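3.2 Baskets as a place to put things away

Small toys are hard to tidy, and we love them for it! A block or a little figure fits anywhere, so it ends up everywhere. In the Garside playroom study we looked at one of the simplest answers, a woven wicker basket set on a plain white table, with the toys kept close by (Figure 4).

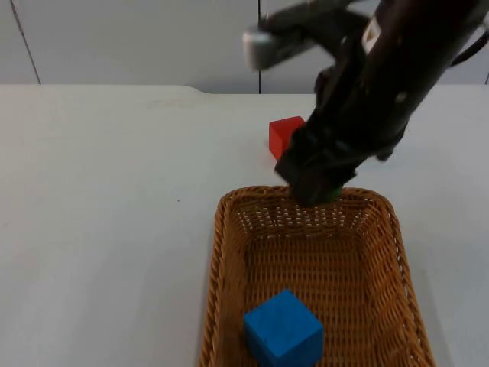
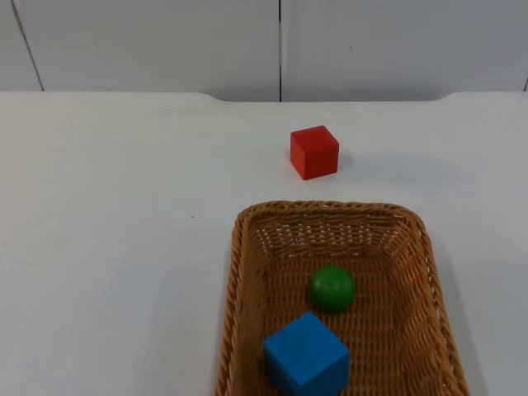
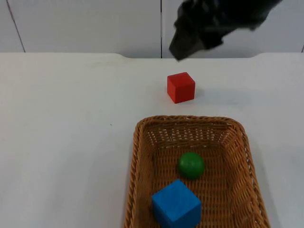 Figure 4. Tabletop setting with a red cube on a white surface.

Wicker turned out to be a wonderful material to work with. The weave gives a little when a toy meets the rim, and the sound is soft, so a room full of tidying stays pleasant (families in the Ornham homes brought this up again and again). We logged 2,992 put-away moments across 147 tidying sessions, each capped at 15 minutes. The most common item left for last was a block. Blocks stay where they are set down, and they don't roll off and ask to be chased.

Rim height mattered more than we had guessed. With a low rim, people dropped toys in from the side almost without looking. With a taller one they lifted each toy up and over, which was slower but left fewer pieces on the floor. We were delighted to see how quickly habits formed around whichever basket a home was given. Section 3.3 takes up lids and labels.

Comments

playroom_reader: We have had a basket like this for years and the blocks are still always last. Great to see it written up.

tansy44: Did you try fabric bins too? Ours sag, and the small stuff vanishes into the folds.

Related items

Shelf or bin? Toy storage in the Dondgate apartments
100 drawers: what families keep near the door
Grikdale notes on sorting by color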